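# Erimix Desk Tidy Task Pack

*For school robotics clubs, evening classes and anyone getting a team ready for the Erkmont Tidy-Up Round*

If you have run a robotics club for any length of time, you will know the moment when the arm is built, the fingers open and close when they are told to, everyone has had a go at picking up a foam block, and somebody quite reasonably asks what happens next. The Desk Tidy pack is our answer to that question. It grew out of the Fallahi evening class, where the students had become so good at stacking blocks that they were doing it while chatting about something else, and we wanted to give them a job that looked simple and would keep them busy until the end of term.

The job is to put a marker and a pair of scissors into a pen holder. Everybody understands it at once, including parents, younger brothers and sisters and the head teacher who puts her head round the door, and you can see from across the room how a run has gone. The marker is a kind first object, being more or less the same all the way round, and most teams have it picked up within a session or two. The scissors are another matter! They are flat, they are wide at one end and narrow at the other, and they have to go in with the blades down, so your students will have to think about where to take hold of them and how to turn them upright before they let go.

## What comes in the pack

- one black wire-mesh pen holder, round, with a solid rim and base
- one pair of scissors with grey handles, lined in orange
- one pink marker with a textured barrel
- a printed task sheet and score card
- a class guide with four lesson plans, which you are welcome to photocopy for your own group

The whole thing weighs 300 grams in its box, so it goes in a school bag without any trouble. You supply the arm, the cameras and a flat surface to work on. We suggest two views if you can manage them, one fixed beside the workspace and one at the wrist, as the lesson plans have the students compare the two, and they do learn an enormous amount from seeing the same desk from such different places.
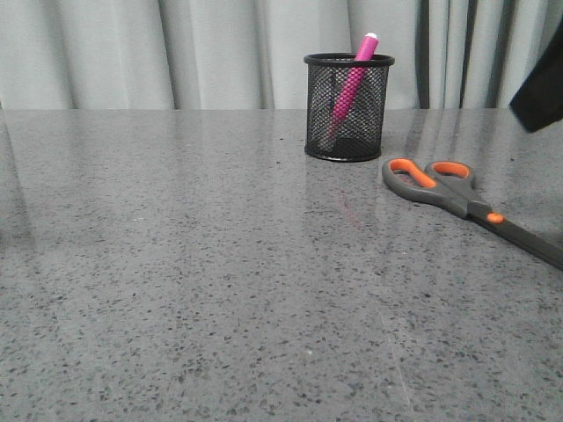 The pen holder stays put; everything else is up to the team.
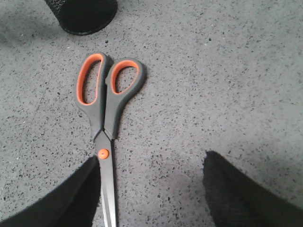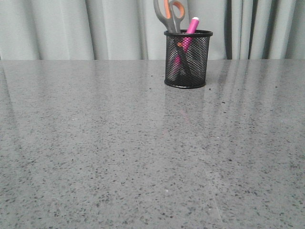
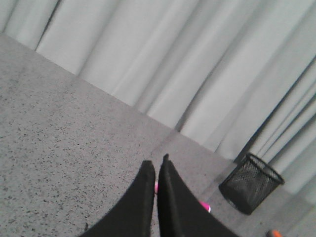
## How a round is played

The Erkmont rules are short, and we have printed them in full on the task sheet, but teachers often ask for the gist before they order. The pen holder goes near the back of the work surface and the items are laid flat in front of it or beside it, in whatever position the referee fancies. Teams take it in turns. You score for each item that ends up in the holder and stays there once the fingers have let go, and you lose a point if the holder is knocked over. Scissors that go in handles first don't count, for reasons of good sense as well as scoring.

A club round at the Fallahi class is four runs per team, with the best 2 counted. You can of course do it your own way. We have heard from one group that starts with both items already in the holder and asks the arm to take them out again, and we liked this so much that it is now the last lesson in the guide. Another group leaves the marker in and has the students place only the scissors, which is a good deal harder than it sounds, as there is less room in the holder than you'd like and the marker leans across it.

## Will it work with our arm?

Very probably, if it has a gripper with two fingers that can open wide enough for the marker and close properly on something thin. Soft or slightly rough fingertips are a great help with the scissors. Smooth, hard ones will manage the handles but tend to slide on the blades, and a strip of the Trovel grip tape (sold separately, and useful for all sorts of things) usually puts that right. If your fingers can't get under a flat object at all, do write to us before ordering and we'll talk it through with you.

## A few words on setting up

Shiny worktops are perfectly all right to use, though they do show reflections, and if your students are working with any sort of colour detection they may find that the software takes an interest in the reflection of the marker as well as the marker itself. We'd leave that in for the older ones, as it makes a lovely lesson. For beginners, a sheet of plain paper under the items will save you some time. A curtain or a cloth behind the work area keeps people walking past out of the fixed view.

Please keep the scissors counted in and out as you would with any others in the classroom – and hands away from the fingers while the arm is switched on.

## Ordering

The pack is recommended for ages 13 and up, with an adult in the room. Spare markers and pen holders can be bought singly. Clubs entering the Erkmont round in October may order on a school purchase form and pay once the box has arrived, and extra score cards are free with any order if you mention them in the notes.

*Page last updated Jan 20, 2019*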